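**Flullden Adds 103 Sizes to Storkus Line of Flat Gaskets**

August 2025
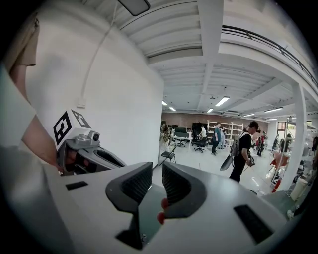 Flullden has extended its Storkus line of flat gaskets with 103 further sizes for low-pressure water and air service. The new sizes can be ordered now through Sarmiento, the line's distributor, and replace the made-to-order sheet cuts offered until April.

Storkus gaskets are die-cut from a nitrile rubber sheet and supplied in two thicknesses. Both are suited to flanges with a flat or raised face. The bolt holes follow the existing Storkus drawings, so a gasket from the extended line fits any flange already listed in the Storkus size table. Full-face patterns are supplied with either four or eight bolt holes, depending on the flange.

Each gasket now carries its size code on the outer edge. The code was previously printed on the bag only, and parts taken out of the bag had to be measured before use. Bag labels keep the old layout, with the batch number moved to the second line.

Cutting takes place at the Clekesard plant, where a new press was brought into service for the larger diameters. Sheet hardness is checked before cutting, and the inner and outer diameters are measured on samples from every batch. Test records are kept by batch number and are sent with the goods on request.

Customers with open orders for made-to-order cuts will receive the parts as ordered. Drawings and the revised size table are available from Sarmiento. Storkus gaskets are not intended for steam or fuel lines.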